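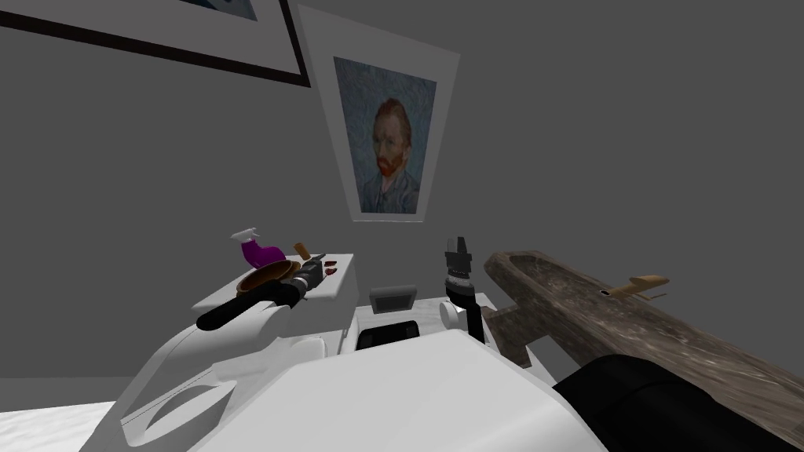
图3 仿真环境中的双臂任务场景（头部视角渲染）。左侧白色台面上放有喷雾瓶与棕色圆碗，右侧为木槽。

4 感知与规划的耦合

4.1 场景与视角设置

本节讨论的全部实验均在 Colent 仿真环境中完成。机器人为双臂人形上身，控制程序只能读取头部视角的渲染图像、对应的深度图以及两臂的关节角，不能读取物体的真实位姿。真实位姿仅在离线评测时使用，与在线部分之间没有任何接口。

图3是其中一个场景的渲染结果。机器人的躯干占据画面下部中央，两臂向前伸入工作区。左臂末端的黑色夹爪横在台面前沿，腕部紧邻棕色圆碗和两个暗红色扁圆小物体；右臂夹爪朝上。这一构型对感知模块并不友好：左臂本体在图像中占有较大面积，且与待估计的物体相距很近，深度图中手臂与物体的边界容易粘连。墙面为无纹理的灰色，除一幅深色画框的挂画和一张梵高风格的自画像海报外，背景中可供匹配的特征很少。

场景由 Getis 场景库随机组合生成。房间布局、家具和小物体分别采样，物体放到支撑面上之后再做一段物理沉降，沉降结束后的姿态即为初始姿态，不作人工校正。因此初始场景中会出现倾斜的瓶子和歪放的碗。我们保留了这类样本，只剔除物体互相穿透或落到支撑面以外的样本。

全部场景共715个，其中训练与调参使用的部分和测试部分在房间布局上不重叠，但允许共用小物体模型。小物体的类别共22种。

4.2 本体遮挡的处理

感知模块的第一步是把机器人本体从图像中去除。给定当前关节角，由正运动学计算各连杆位姿，再用与场景渲染相同的内参生成一张本体掩码。掩码内的像素不参与分割，也不参与点云重建。

直接使用该掩码会带来两个问题。第一，关节角与图像的时间戳不完全一致，手臂运动较快时，掩码相对于图像中的手臂存在滞后，边缘会残留一条属于手臂的像素带，分割网络常把它识别为细长物体。第二，若为避免残留而把掩码整体膨胀，夹爪附近的物体会被一并抹去，而夹爪附近的物体往往正是当前任务的操作对象。

我们采用随速度变化的膨胀半径。对每个连杆，将其在图像平面上的投影速度乘以时间戳偏差的上界，作为该连杆掩码的膨胀量；静止的连杆只膨胀2个像素，用于吸收渲染时的抗锯齿边缘。以图3中的构型为例，若手臂静止，左臂夹爪的掩码可以贴近其轮廓，圆碗未被遮挡的部分得以保留。手臂运动时掩码变宽，被覆盖的区域沿用上一次有效观测的结果，并标记为“未更新”。

“未更新”标记会传递给规划模块。规划模块在评估接触动作时，若目标区域的未更新时间超过阈值，则先插入一个退让动作，把手臂移出视线，再重新观测。退让方向由掩码与目标区域的重叠面积对关节角的数值梯度给出，幅度受碰撞检测限制。

4.3 物体表示

场景中的物体尺度相差较大。木槽从工作区中部一直延伸到右下方，台面上的短木件则只占很少的像素。若对所有物体使用同一种表示，要么大物体的计算量过高，要么小物体的几何信息丢失。

我们将物体分为支撑体与可操作体两类。支撑体用截断符号距离场表示，分辨率较低，只用于碰撞检测和放置面提取。可操作体用超二次曲面的并集表示，每个物体最多使用三个基元。碗一类的凹形物体另加一个开口平面，用于约束抓取时手指的进入方向。

类别标签不是必需的。分割网络输出的标签只用于选取基元的初值，例如标签为瓶时以一个竖长基元和一个较小的顶部基元开始拟合。标签错误时，拟合仍可从默认初值重新开始，代价是迭代次数增加。部分木制小件的类别本身就难以判断，从单一视角看既像玩具飞机，又像细长的鸟。对这类物体，强行指定类别没有实际用处，规划模块需要的只是其主体的走向和可夹持的宽度。

木槽这样的支撑体需要单独说明。它的上缘较厚，内部中空，表面为粗糙木纹。放置面提取算法最初只寻找法向接近竖直且面积足够大的连通区域，结果是槽的边缘因过窄被丢弃，而槽内曲面的一部分又被误认为可放置面。修改后的算法保留窄面，但为每个候选面记录其内切圆半径，并把该半径与物体底面的尺寸一同送入稳定性判断。小物体可以放在槽缘上，较大的物体则不可以。

背景中的平面图像也会引起误检。海报上的人像在早期版本中曾被分割网络作为实体输出。仅靠深度即可排除这类情况：若一个分割区域内的点与其外接环带的点共面，则判为平面图案，不建立物体。画框有一定厚度，不满足共面条件，但其所在区域超出两臂的可达空间，在后续步骤中被过滤。

4.4 双臂任务分配

任务以目标谓词的形式给出，例如“碗在台面右端”或“木件在槽上”。规划器 Pluvance 首先在符号层搜索动作序列，暂不区分左右臂；得到若干候选序列后，再为每个动作分配手臂，并检查运动可行性。

手臂分配最初采用距离准则，即由距物体较近的手臂执行。距离准则在物体分散时表现正常，但在左右工作区各有支撑面的场景中会产生较多失败。原因在于执行手臂的选择同时决定了另一只手臂的停放位置。若左臂已横在台面前方，右臂越过躯干中线去取台面右端的物体，两臂的前段连杆很容易相交；若先令左臂退出，则又增加了一次运动和一次重新观测。

改进后的分配代价由三项组成：

C = w1·L + w2·V + w3·R

其中 L 为两臂关节空间路径长度之和；V 为执行过程中目标区域被本体掩码覆盖的时间比例，由 4.2 节的掩码在候选轨迹上逐点计算；R 为需要插入的退让动作数。三个权重在训练场景上用网格搜索确定，测试时保持不变。

V 的计算开销较大。我们没有在每个轨迹点上渲染完整掩码，而是将连杆简化为胶囊体，直接计算其投影与目标区域凸包的相交面积。这一近似对手臂上段偏保守，对夹爪则偏乐观，因为夹爪前端两指之间的空隙在胶囊体模型中被填实，而腕部突出的方形部件没有被完全包住。为此腕部另用一个长方体表示。

4.5 执行与重规划

轨迹以固定周期下发，感知模块异步运行。每次收到新的场景估计后，执行器比较目标物体的当前估计与规划时所用的估计。偏差小于抓取容差时只对末端位姿作局部修正；超过容差时中断当前动作，并从该动作的前置条件处重新规划。

重规划时保留未受影响的部分。符号层的动作序列仅在前置条件不再成立时才重新搜索，例如物体已不在原支撑面上。几何层的轨迹按手臂缓存，若只有右臂的目标发生变化，左臂的停放轨迹可以继续使用，但需要重新做一次两臂之间的碰撞检测。

场景估计的抖动曾导致不必要的重规划。小而扁的物体最为明显，例如台面上相邻的暗红色物体，两者之间的分割边界在相邻帧之间来回移动，拟合出的中心也随之变化，有时还会合并为一个物体。我们在数据关联中加入了数量约束：若两个已建立的物体在新一帧中合并为一个区域，且区域面积与原来两者之和相近，则不更新物体数量，只以区域整体的位移修正两者的位置。合并持续超过13帧后才允许删除其中之一。

4.6 失败情况

测试中的失败可分为以下几类。

感知失败：目标从未被建立，或者拟合出的宽度超过夹爪开度。直立的细小物体常属此类。当它们位于碗等较大物体的后方时，可见部分过少，深度点不足以支持拟合。

分配失败：符号层存在可行序列，但所有手臂分配均无法通过碰撞检测。此类失败集中在支撑体距躯干过近的布局。木槽斜向伸入右臂下方时，右臂的肘部活动范围受到压缩，从上方接近槽面的轨迹数量明显减少。

执行失败：轨迹可行，但夹持后物体滑落或转动。倾斜的喷雾瓶是较难的一种，其重心与喷头的相对位置无法从单帧图像中得到，规划器按瓶身的几何中心选择夹持点，提起后可能发生转动。目前的处理方式是在提起一小段高度后重新估计物体姿态，若转角超过容差则放回原支撑面，再换一个夹持点。

循环失败：退让动作与接近动作交替出现，直至超时。其成因是退让后观测到的物体位姿使原接近轨迹不可行，而新的接近轨迹又遮挡目标。我们为同一目标的退让次数设置了上限，达到上限后允许在“未更新”状态下继续执行。该规则可以终止循环，但也会把一部分循环失败转变为执行失败，两者在统计时按最终触发的条件归类。

4.7 实现说明

感知、规划与执行分别运行在独立进程中，通过共享内存交换场景估计。场景估计以版本号标识，规划结果中记录其所依据的版本，执行器据此判断结果是否过期。早期实现中没有版本号，仅比较时间戳，在仿真暂停后恢复时会把过期的轨迹视为有效。

全部随机种子、场景描述文件和掩码生成工具随代码一并存档，存档版本日期为2018年6月24日。5月之前生成的场景使用了旧的沉降参数，部分物体在初始时刻仍有微小速度，这些场景已全部重新生成，未计入本节的任何结果。

仿真中的光照保持固定，深度图不加噪声，仅对关节角叠加零均值的高斯扰动。深度噪声对共面判断和基元拟合的影响在第5节单独讨论。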